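FOR IMMEDIATE RELEASE – 4/25/21

Etar Cable Swap opens in Prondalholm, free to residents

Old phone leads, printer cords, chargers nobody in the house can match to anything. Bring them. Prondalholm Repair Center is opening a permanent cable swap at its Goltis Street building, first sessions in June. Drop off what you don't need, take home what you do. No money changes hands.

The swap is named Etar, after the street where the center first opened. It follows a trial over the winter. Residents handed in 2,000 cables and 1,740 of them passed a basic check. The rest went for copper recycling. Far more than we planned shelf space for.

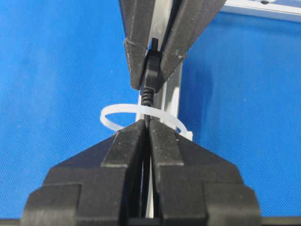

What happens to a cable after it is dropped off?

It gets a look-over for splits and bent pins, then a plug-in test, then a tag with the connector type and length. Anything that passes goes on the open racks the same week. Anything that fails goes in the recycling bin, and it stays there.

"People kept telling us they had a drawer," said Oksana Kravets, director of the center. "Everybody has the drawer. Then they go out and buy a new cord becuase they can't tell which of the old ones still works."

Racks sorted by connector. Household power cords are on a separate wall, tested by a licensed electrician before they go out. No extension cords, no cut or taped leads, no bare wire please. Laptop power supplies are fine if the label can still be read.
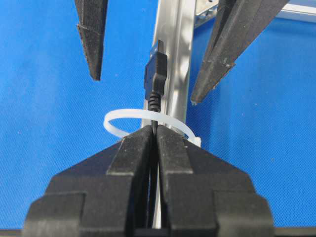
Limit is five items per household per visit. Schools and clubs can ask for more by writing ahead. During the trial 107 households took something home and 84 of those came back a second time, mostly with more to drop off – which is how the back room filled up by February.

The center is also putting out a short printed guide, "Which Plug Is Which," written by Lesia Hrytsenko of the workshop team. Pocket size. Drawings of the common connectors, a page on wrapping cords so they last, a page on what not to plug into what. Free at the front desk, large print on request.

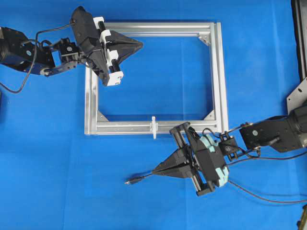

Hrytsenko will also run beginner evenings on storing and labeling cords at home, and on building a simple rack to hang them from. The class covers open rectangles in grooved aluminum, the kind with small triangular brackets in the inside corners and a white plastic clip on the bottom rail. Participants keep what they build. Places are limited so sign up early, the list for the trial class filled fast.

Funding for the first year comes from the Appiah Fund, with the building supplied by the town.

"We would of opened sooner with more shelves," Kravets said. "Now we have the shelves."

Drop-off is open now during regular center hours, side entrance. Please don't leave bags outside overnight.

Press contact: Oksana Kravets, Prondalholm Repair Center, Goltis Street. Interviews and visits by arrangement.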